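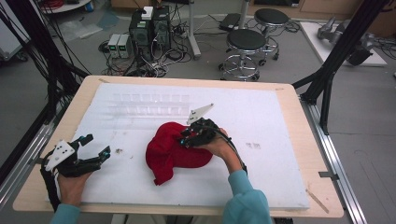 Folding cloths so they stay folded

Print this page
E-mail this to a friend

I came to cloth folding late in life. For years I had one drawer next to the cooker that I called the cloth drawer, and everything went in there in a ball - dusters, tea towels, the rag for the windows, napkins from two Christmases ago. It shut if you leaned on it. Then my neighbour Banafsheh Nazari came round to borrow a tea towel for straining cheese, watched me dig for a good minute, and went home and got her own. So I had a think.

Get yourself a proper surface

The bed is too soft and the sofa arm is too narrow. What I like is a table with something pale and flat laid over it. I use a big sheet of white foam board from the craft shop, and I wouldn't go back. A red cloth on white shows you every corner and every fold straight away, and you can see if there's a bit of fluff or a crumb about to get folded in. Bare wood is fine too if it's smooth, but mine has a rough patch that snags anything knitted.

Foam board does mark, mind. Leave a tray standing on it and you'll have the dents for good, and grey smudges turn up from goodness knows where. A barely damp sponge shifts most of the smudges. Don't scrub or the paper skin lifts. When one side gets too tatty, flip it over!

Find the corners first

This is the bit that changed things for me. With a cloth that's all in a heap, don't start smoothing the middle. You'll only press creases into it. Look for a loose corner, pinch it, and lift. Let the weight of the cloth do some of the work, then run your other hand along the edge until you meet the next corner. Now you've got one whole side between your hands and you can lay it down flat, away from you first and then towards you.

If you can't see a corner at all, take hold of any thick fold near the top and pull it gently to one side. One will usually drop out. Give it a little shake if it doesn't (not over your tea).

The fold itself

For an ordinary square cloth I fold in half, smooth from the fold outwards with the side of my hand, then in half again the other way. For the drawer I then fold it in three, so it's a little packet that stands up on its edge. Tea towels go in half lengthways first, then in three, then in half.

Slippery cloths are a nuisance. Microfibre isn't so bad, it clings to itself, but anything silky slides open while you're reaching for the next one. I put a tin of beans on the pile. Zane Kairys from my sewing group uses a wooden ruler down the fold line and flips the cloth over it, and his come out much sharper than mine, but I can't be bothered to keep finding the ruler.

Putting them away

Stand the packets up in a row, folded edge on top, so you can see them all at once. An old shoebox lid makes a good divider. My drawer holds 11 tea towels like this with space left for the dusters, and I can pull one out without the rest coming with it.

I keep colours for jobs as well. Red is for the bathroom and never, ever comes into the kitchen, blue is for glass, and anything with a stripe is for dishes. New red cloths get washed on their own the first couple of times, and at 60 after that if the label allows. I did once put one in with my pillowcases. They're still pink.

If you've got a better way with fitted sheets, do write in, as mine are still in a ball on top of the wardrobe.

Print this page
E-mail this to a friend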